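About Hikden Knit Care

Hikden Knit Care is a textile cleaning and repair company. We wash, block, mend and store knitted garments for private customers and for retailers that handle returns. Woven clothing, leather and carpets are outside our scope.

The company began as the finishing department of the Hultar knitting mill. When the mill closed, the department kept its lease, its wash room and most of its equipment, and continued under the present name. The main workshop is still in Kostley. A second site at Lambrakis handles storage and outgoing freight.

How work is processed

Each item is logged on arrival and checked for fiber content, gauge, holes and felting. Wool and wool blends are washed at low agitation in a neutral detergent, with a maximum load of 10 garments per drum. Cotton and acrylic run on a separate line. Garments are dried flat on mesh racks – we do not tumble dry or hang wet knitwear.

Repairs are quoted before work starts. Standard repairs include darning, re-linking of seams, replacement of cuffs and grafting of dropped stitches. Yarn is matched from a stock of 244 shades.

Storage

Seasonal storage runs for up to two terms per year. Knits are stored folded, as hangers distort the shoulder line.

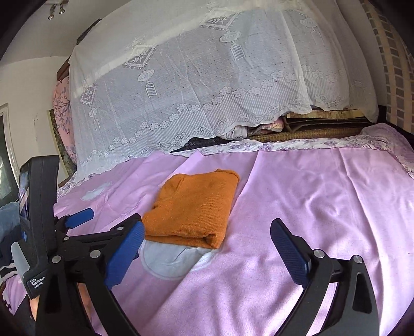

Ribbed knit in orange, folded.

Retail accounts

Retailers may send up to 200 pieces per consignment. Larger volumes are split across collection dates. Account terms, packing instructions and the current price list are available on request from the Kostley office.

Page last revised 11 March 2024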